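The paint colour that wasn't going to change my life

I've been reading about wall colours since November and I would like those hours back. It began with a flat that needed painting before I could decently have my mother to stay, and it ended with me holding a leaflet from a paint company called Rimum that said a certain green would lower my heart rate.

I'm not against green. I grew up in a green kitchen. What I don't buy is the heart rate.

The leaflet said the claim came from a study of 1333 people. Fine, I thought, that's a decent number of people. So I wrote and asked where I could read it. After two weeks a polite email came back telling me the research was done in house and had gone into "shaping the palette". I asked what the people had been doing while their hearts were measured. Were they lying down? Had they just climbed the stairs? Was there another group sitting in a white room, or an orange one? I haven't heard back, and my second email was shorter and ruder, so I probably won't.

Then there's the price. The calming green costs nearly twice what the ordinary green costs, and I had both on cards at the kitchen window at four in the afternoon and couldn't tell you which was which. I turned them over to check. I'd guessed wrong.

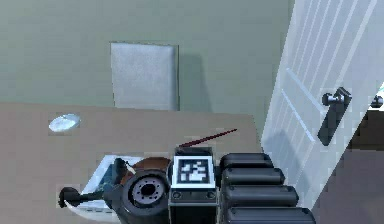
Gönül Polat wrote to me after my last post to say I was being unfair, that she'd painted her bedroom a soft green after a rotten year and slept better from the first week, and did it matter whether it was the paint if she was sleeping?

I've thought about that a fair bit. My answer is that it doesn't matter to her sleep and it does matter to the leaflet. She also told me, further down the same message, that she had moved the telly out, bought a new mattress and stopped working nights. Any of those would be my first guess. When you paint a room you empty it, clean it, throw out the broken lamp and the magazines, and put back only what you like. I'd sleep better in there too, whatever colour it was.

I feel the same about the whole business of rooms that are supposed to do things to us. Blue to make you think. Yellow to make you chatty. The one about red making people hungry has been told to me by three different people, all of them sure, and when I asked where they had it from they'd each heard it from somebody at work. I went looking at the library and what I found was thin. Small groups, mostly students, mostly looking at a coloured square on a screen for a minute or two. I live with my walls for years. After a month I doubt I see them at all.

My neighbour Nevzat Çınar went further than I did and paid for a colour consultation from an outfit called Brunutent. It cost him 1000 dollars, and for that he got an hour on the phone, a questionnaire about his childhood and a folder with 16 shades in it. He's happy with the result, I should say. His hallway looks good. But the shade they landed on is the one he had pointed to in the shop before he rang them, and when I mentioned it he said that proved they were accurate. We've left it there.

What I would pay for is somebody to tell me plain things about light. My living room faces south, which in this country means it gets precious little sun from autumn on, and every warm colour I've tried in there goes to mud by lunchtime. None of the leaflets mention which way a window faces. None of them mention which bulb you've got in, either, and swapping the bulb changed my test patches more than changing the paint did. That cost me a few dollars at the hardware shop and no questionnaire.

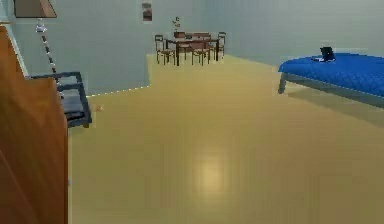 Should you still buy a sample pot before you commit? I would, and I'd paint it on two walls and leave it a week, looking at it morning and night with the lamps you already own.

The other thing I'd spend on is preparation. I skimped on filling and sanding in the spare room, and you can see every old nail hole when the sun comes in low. No shade on any card would have fixed it. The painter I had round to quote (I couldn't afford him, he wanted 3000 for the lot) ran his thumb along the skirting, sighed, and never once asked me how I wanted to feel in there. I trusted him more than anyone else I dealt with.

So the spare room is an ordinary off-white from the ordinary shelf. My mother arrived, put her bag on the bed and asked why it was so cold, and I've since ordered a heater.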